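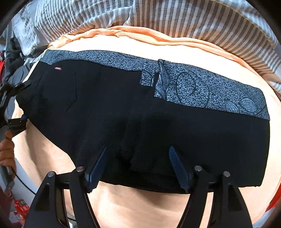
Okay, slide one. Hi everyone, thanks for squeezing in. I run Larneck, a tiny web design studio, and I'm going to talk about the page most small businesses forget — the contact page.

Quick story first. We rebuilt a site for a shop called Hutness last July. Lovely home page, big photos, the works. I checked the numbers a month later: 2,000 visits, 735 of those went to the contact page, and 98 people sent the form. I was pretty smug about the first two and then I saw the third!

(pause, drink water)

So we looked at the form. Eleven fields. It asked for a fax number, and I'm the one who put that in (I copied it over from the old site and never looked at it again). We cut it down to name, email and message, and put the phone number at the top in big type.

Next slide, colors and backgrounds. Go slow here, people always have questions.
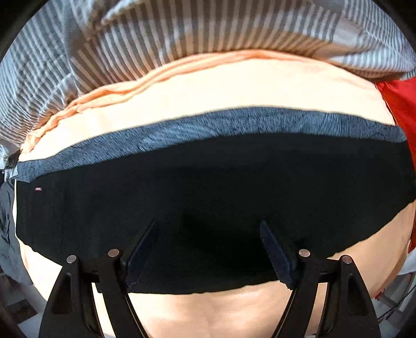 Stripes, peach, blue-gray and black, all in layers.

Pick 2 colors for the page and let the button have the stronger one. With Tyagi we tried a patterned background behind the text and I couldn't read my own address on my phone. Plain won.

Skip the Prultgate slide if we're running late — it's mostly about maps and opening hours, and it's in the handout anyway.

Last bit: ask everyone to get their phone out and fill in their own form. Then take questions until they kick us out of the room.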